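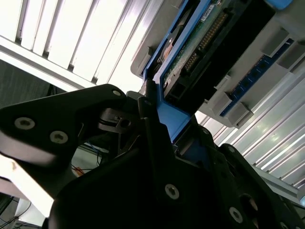

Research > Automation > Updates
Search updates Enter keyword

Nasby Automation Laboratory
The Stukden project has entered its second phase. The laboratory is gathering examples of circuit board handling, from which a learning system will be trained to seat and remove boards in plastic housings. Notes on the method follow in this thread.

Nasby Automation Laboratory
Each example is one complete attempt, guided by a trained operator and recorded from the wrist of the arm. The target for this phase is 4000 examples. Failed attempts are kept and marked as such.

Nasby Automation Laboratory
Close work of this kind places the black fingers right against the blue bracket that carries the green board. The gold pin header stands very near the grip. Operators are instructed to hold the bracket and to leave the pins untouched.

Nasby Automation Laboratory
Operators work in sessions of 40 attempts. The housing is turned to a new angle between sessions, as earlier models trained on a single angle performed poorly when the rack was moved.

Nasby Automation Laboratory
Lighting is also varied. Bright ceiling panels behind the work remain in the set on purpose. Kavanagh Electronics, our partner in this phase, reports similar glare on its own assembly floor.

Nasby Automation Laboratory
A review group at Fikow will check 400 examples by hand before training begins. Labels found to be in error will be returned to the operator concerned for correction. The first review is due in June.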